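Section 4. Laying Out the Board and Placing Balls in the Tray

4.1 Purpose

This section sets out how the tabletop board, the clear tray and the tennis balls are to be arranged before a Drandarberg sorting exercise, and how a ball is to be moved into the tray. It applies to all stations and replaces the loose sheet issued in February. Staff who have not yet read Section 2 (Table and Floor Preparation) should do so first.

The board, the tray and the ball are handled as one set and stored together.

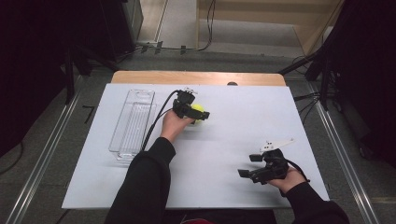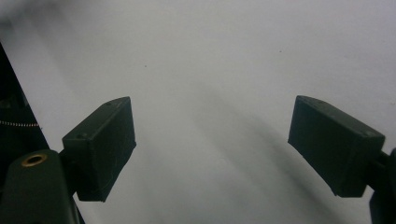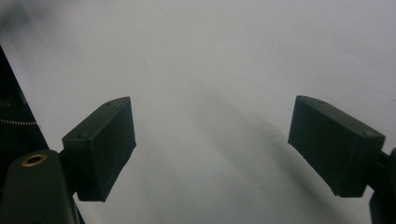 4.2 Preparing the board

1. Clear the table and wipe it with a dry cloth. Allow no grit to remain under the board, as it will scratch the wood.

2. Lay the board flat, white side up. Press down on each corner in turn. If a corner rocks, lift the board, check beneath it and lay it again.

3. Wipe the white surface with a damp cloth and dry it at once. Small specks that do not come off with a cloth may be left. Do not scrape them.

4. Run a hand along the edges. A board with a raised or splintered edge is to be set aside and reported on the Boline form.

Note: The board must not be taped to the table. Tape residue has proved difficult to remove and collects dust.

4.3 Positioning the tray

1. Rinse the tray in lukewarm water and pat it dry. Do not use paper towels, which leave fine scratches on clear plastic.

2. Place the tray on the left portion of the board with its long sides running front to back and the oval cutout at the far end.

3. Confirm that the tray rests wholly on the board. No part of it may overhang the table.

4. Leave the right portion of the board clear for the ball and the hands.

Caution: Clear plastic is easily overlooked against a white surface. Tell anyone joining the station where the tray is before they reach across the board.

4.4 Moving the ball

1. Place one ball near the middle of the board and wait until it has stopped rolling.

2. Open the fingers of the gripper wider than the ball and lower them on either side of it.

3. Close the fingers until the ball is held. Stop as soon as it no longer turns. Further pressure serves no purpose and tends to push the ball out.

4. Raise the ball clear of the tray wall, carry it across and lower it until it touches the tray floor. Open the fingers slowly.

5. Check that all cables lie clear of the tray before beginning again. A cable that catches the tray will drag it — and the ball with it.

Repeat for 30 placements, then rest for 2 minutes. If the ball leaves the table, stop, retrieve it and return to step 1. A dropped ball is recorded as a miss and does not count toward the total.

4.5 Putting the set away

Return the ball to its bag and the tray to its sleeve. Stand the board upright in the Zerlow rack with the white side facing inward. Trays are to be replaced when cracked or clouded. Requests for replacements go to Rawan Azar, and questions about this section to Eleri Kneath.

Section last revised March 28, 2019.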